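Print this message | E-mail this message

[hanirano-users] Re: Grip drops out on thin handles
Dec 21, 2021
By Warrick Gilchrist

Thắng Thái wrote:
> We see the fingers let go partway through a lift, only with
> thin round handles. Blocks and cups are fine. Is it the
> firmware or the pads? We are on Gedance 4.

We had the same fault at Kennedy. Over 407 lifts went through before anyone looked at the pads, and by then the foam edges were frayed on both sides. The force reading stayed normal the whole time, so the log will not warn you.

The brush task is where it shows up most. One brush stands in the clear divided organizer and the other has to be picked up off the table.

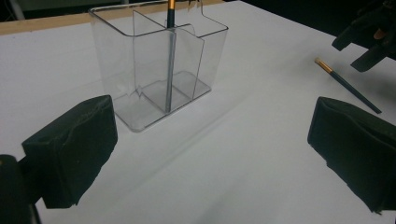

Brush task, with the organizer beyond the two finger pads.

On our unit the foam had pulled away from the left finger underneath. The shaft rolled into the gap and the controller read the slack as a release command. Firmware 9 did the same thing, so I would not bother rolling back.

Replace both pads together and run the zero routine again. Keep hands clear while you do it. Ours closed at full speed on the first zero after a pad change, and I have reported that to Zirlow as a separate safety item.

Can you send your log from the last 12 drops?

Warrick

Related messages
- Zero routine closes too fast
- Pad adhesive, which one?
- Gedance 4 release notes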